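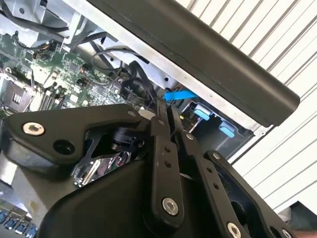
My sister said the bus would never make it over the pass, and she said it three times before we had even found our seats. She has never believed in the Trisero line. She thinks any bus with curtains in it is up to something.

But what a ride it was! I have told this story at every dinner since, and I still get to the part with the snow and have to put my fork down.

We left Bekbridge in the dark, in January, with 254 kilometers ahead of us and a bag of boiled eggs. The fare was 1295 a head in the local money, which my sister paid in coins because she wanted the driver to know how she felt. The driver thanked her. He had a tin for coins, it turned out to be nearly empty, and he seemed really happy to have them.

The heater came on at the edge of town and it smelled like toast. Behind us sat a woman with a cello across two seats, and she had buckled it in. In front was a boy who read the road signs out loud to his grandfather, every single one, in a voice like a train announcer. Sorum. Sorum Lower Bridge. Falling Rocks. The grandfather nodded at each one as if he'd been expecting it.

Then we started to climb, and oh, I wish I could give you that road. It goes up the mountain the way you'd peel an orange if you were trying to keep the peel in one piece. On every bend the valley swung out under the window, all blue and still with a few lights on, and then it swung back and there was just rock with ice hanging off it. I kept grabbing my sister's sleeve. She kept her eyes shut and told me to describe it, so I did, and then she told me to stop.

It began to snow at the 270 marker. They number them from the coast up there, so it doesn't tell you how far you've come, only how far you are from a swim. The flakes were huge. The boy ran out of signs he could read and started making them up. Slow Down For Bears. Soup Ahead.

And there was soup ahead! Right at the top of the pass stands the Tymoshchuk, a low stone inn with its door painted yellow, and the driver pulled in beside it and turned off the engine and told us we'd wait for the plow. My sister opened her eyes at last.

"I said so," she said.

"You said we'd never make it over. We're on top."

"On top isn't over."

Everybody piled out. The snow came up past my boots and got into my socks, and I didn't care a bit. Inside there was one long table and a stove, and we all sat down together like a family that had been coming for years. It was barley soup with far too much pepper. I had two bowls. The grandfather had two and then finished the boy's.

The plow was supposed to come in an hour. It came in five, and I'd have been glad of ten, because after the soup the woman went out to the bus and unbuckled the cello. She carried it in under a blanket with snow all over her hair, and she sat by the stove blowing on her fingers until they'd bend. Then she played. I don't know what it was. It was slow at first, then it hopped around, and the driver knew it and hummed along on the low parts - badly, with his whole chest.

I looked over to see how my sister was taking it. She had her shoes off and her feet up near the stove, and she was peeling the last of the eggs for the boy, very carefully, dropping the shell into her coin purse.

When the yellow light of the plow finally went sliding across the ceiling, she was the only one who didn't get up.

"It might not have done the whole road," she said. "We should give it a while."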